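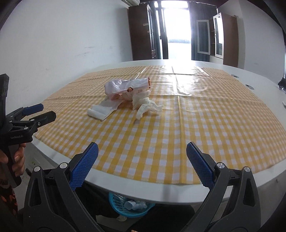 When I moved to Unham I did not know how to eat alone. In my parents' home there were always people at the table, and my uncle Wen-hsiung Fu talked so much that the soup became cold. My first winter here I ate standing beside the sink, fourteen minutes or less, and then I went back to my computer. It was a friend from work who told me to put a cloth on the table, even for toast. I prefer the yellow-and-white checks, the kind with a thin surface like plastic, and I don't mind if the fold lines stay in it for weeks. With a cloth I sit down. I cannot explain it better than this.

After that I made more small rules for myself. The phone stays in the bedroom. I cook one new dish every month - in March it was a fish stew, too salty - and I write the result in a notebook. On Sunday calls my uncle asks what I ate, and now I have an answer for him.

I still miss the noise. Sometimes I play the radio from Kesent, where they discuss the price of onions for a long time. Next month I will try his noodle recipe, if he finally tells me how much vinegar.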